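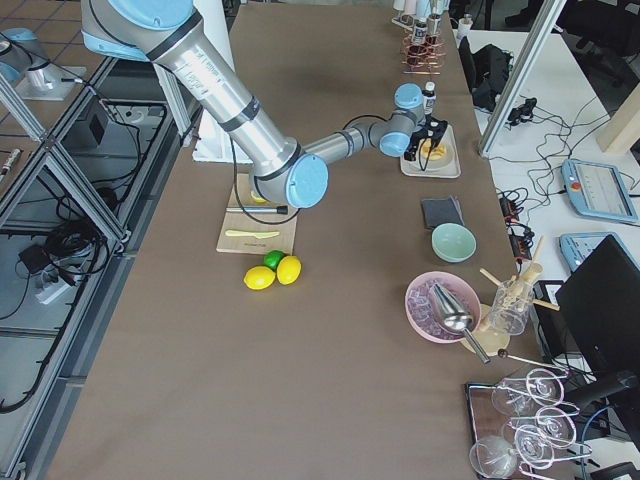

Figure 2. Brown paper covering on a long table, with a beige tray and a light wooden cutting board in use on it.

3.2 Choice of covering material

The second part of our study concerns the coverings that shared kitchens put on their tables between one group of users and the next. In the earlier interviews, the cooks in Bastville spoke very little about the tables themselves and very much about what lies on them. We therefore decided to treat the covering as a separate variable and to compare three types: brown paper from a roll, woven cotton cloth, and a wipeable plastic sheet. Figure 2 shows the first type. The paper was bought in one order in April, so that its weight and finish would be the same in all kitchens.

The comparison was made in eight shared kitchens, six of them in Bastville and two in the smaller town of Wernby. Each kitchen used every covering for 21 days. The order of the coverings was drawn by lot for each kitchen. The people who cooked there were told that we were interested in tables, but they were not told which covering we expected them to prefer. At the end of each period they filled in the short form developed by Galindo in the Moussa project, which asks about cleaning time, noise, comfort of the hands, and the general feeling of order.

One difficulty should be mentioned. The paper must be fixed at the ends of the table, and the kitchens did this in different manners. Some used tape on the underside, and others folded the paper over the edge and held it with clips. We did not want to disturb the habits of the users, and for this reason we allowed both methods. Where the paper was clipped, the users reported more often that it moved during kneading and chopping. A damp cloth under the cutting board reduced the problem in one of the Wernby kitchens, but it also softened the paper, which then had to be changed sooner.

3.3 Stains and replacement

Stains were recorded every evening by the last person to leave. We asked only for the kind of stain (oil, fruit juice, sauce, flour paste, other) and whether the covering was replaced on the same evening. Fruit juice was the most frequent entry for all coverings. On the cotton cloth it led to complaints, and several users wrote that they avoided cutting fruit in the weeks of the cloth. On the paper the same stains were noted without comment. Yusuf, who coded the free answers, suggests that users judge a stain by what they expect to do with the covering later, and we find this reading convincing.

The plastic sheet was replaced least often. However, it received the lowest marks for comfort, and in the Jokum kitchen it was taken off before the end of its period. The data from that period are left out of Table 4 but are kept in the analysis of the free answers.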